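Plivness Shorts: crew and screeners wanted, August program

Posted 17 June 2025

Small short film program, second year. We show new shorts by people who haven't had much of a look in elsewhere. Need hands for August and need them soon, so this is quick.

Who we are

Plivness is a screening series out of the old Trolier building, second floor. One screen, decent sound, a lobby that gets hot. Last year 171 films came in and we were not ready for it. This year the form is already open and filling up faster.

What's open

1. Screeners. Watch submissions at home, score them, write a few lines on each. Most run under 15 minutes. You'll get a login to Nutetum, the site we use for scoring. Please don't sign up if you only like one kind of movie. Horror people, that includes you. Fee is $300 for the whole batch, paid when your last scores are in.
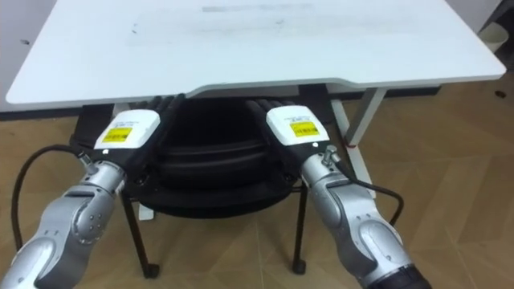
2. Program coordinator, part time. Emails with filmmakers, chasing files, captions, run times, the schedule. Lots of chasing. Should be OK with spreadsheets and with people sending the wrong file twice. $600 a week through the end of August. Some evenings.

3. Projection and tech. 2 spots. Test every file before it plays, run the show, fix the sound when the sound goes. Experience with theater playback is a plus, we can train teh right person. Paid per night, ask us for the rate.

4. Front of house. Tickets, seats, getting the Q&A mic to the right row. Good first job in film. Hourly.

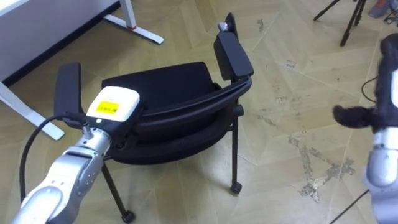 Black chair, parquet floor.

Who should apply

Anyone over 18 who can get to us on show nights. Screeners can live anywhere. Film school not needed and we won't ask. If you have a film in this years program you can't screen, but you can do front of house or tech.

The Ruotsalainen block (the long late-night one) runs past midnight, so say if that's a problem. It's fine if it is, we just need to know before the schedule goes up.

How to apply

Use the form on the Jobs page. Tell us which role, when you're free in August, and one short you liked lately and why. Three or four sentences, no cover letter. Resume only for the coordinator job.

Screener spots get filled as people apply. Everything else stays up until it's taken. Questions go through the same form, pick "Other" from the menu.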